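The Sallton Folding Table, After Two Winters

I bought the Sallton because Torunn Magnusson told me to, and I have been blaming her for other people's furniture for years. She has the same one in her sewing room. Mine has done duty as a desk, a Thanksgiving overflow table and, for one long March, the place where I pretended to do my taxes.

It cost me 979 kronor at the Öberg outlet in Pilthorpe, plus delivery, plus the second delivery after the first one went to a dentist.

Putting it together

The box says 24 screws. Mine had 22 and an apology card. I wrote to Öberg and the missing 2 arrived taped inside a very large envelope. The manual is all drawings, featuring a cheerful bald man who never once pinches his thumb in the hinge. I pinched mine twice.
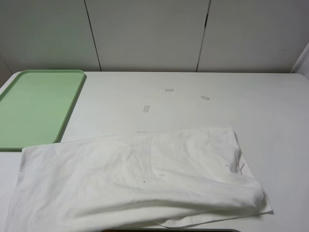

Living with it

White tabletops are for people who don't drink coffee. I do, and the Sallton remembers. Dish soap gets most rings off, baking soda gets the rest, and there's one from a beet salad that I now consider part of the design.

It doesn't wobble, I'll give it that. Halvard Løken sat on mine during a party, against advice, and it held, though it made a noise I still think about.
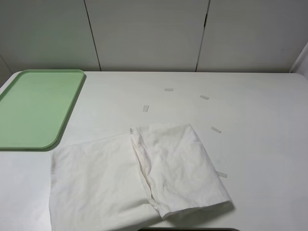
Folding it up is another matter. The latch wants two hands and a knee, and the legs come down in whatever order they please. I've stopped folding it. I own a folding table the way some people own a treadmill.

Would I buy it again? Probably, on sale, and I'd pick it up myself.

Four stars. The dentist kept his for a week.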